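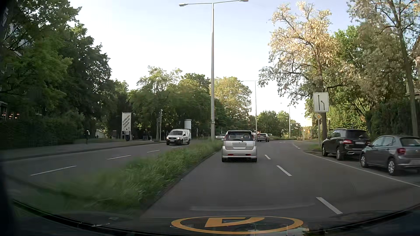
Dual carriageway with a grass-covered median.

Home | Guides | Roof boxes | Spare parts | Contact

Section 4: Loading and first journey
Revised February
Prepared by Aslı Dağdelen, Technical Publications, Draltatus

This section applies to the Zotalard roof box with a capacity of 484 litres. The box must already be fitted to the roof bars as set out in Section 3.

4.1 Loading the box

1. Park on level ground and apply the handbrake.
2. Turn the key to the open position and raise the lid until both stays lock.
3. Place heavy items flat on the floor of the box, between the roof bars. Light items may be placed at the front and rear.
4. Pass the two straps over the load and pull them tight. Tuck in the loose ends.
5. Lower the lid with both hands, one on each side of the lock.
6. Turn the key to the closed position and remove it. The key cannot be removed if any catch is open.

CAUTION: The load must not exceed 44 kg. The limit given in the handbook of the vehicle may be lower, and must then be followed. The weight of the box and the bars counts towards the vehicle's limit.

Note: Do not carry gas bottles, paint or fuel in the box.

4.2 Driving with the box fitted

1. Before setting off, push the box firmly from each side. It must not move on the bars.
2. Stop at a safe place after the first few miles and check the clamps again. Tighten them by hand only.
3. Keep a longer gap than usual behind other vehicles. Braking distances increase with a loaded roof.
4. Reduce speed in side winds, on bridges and when passing tall vehicles.
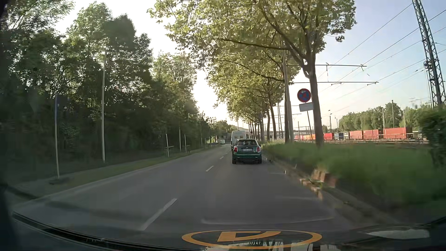

5. Take bends gently. The added weight raises the centre of gravity, and the vehicle will lean more than the driver is used to.
6. Check the height of the vehicle with the box fitted before entering a car park or passing under a barrier. Write the figure on the label supplied and fix it inside the windscreen.

CAUTION: Do not use an automatic car wash while the box is fitted.

Note: After more than 1,000 miles of use, the clamp pads should be inspected for wear. Replacement pads are sold in packs of 8 under the name Gerkis.

4.3 Removing the load

Open the lid from the kerb side where possible. Release the rear strap first.

Comments (3)

Ferhat Işık: Step 6 of 4.1 was the answer for me. One rear catch was not fully down and the key would not come out.

Tatlı: Is the height label sold separately? Mine was missing from the bag.

Draltatus Support: Please write to us through the Contact page and a label will be posted to you.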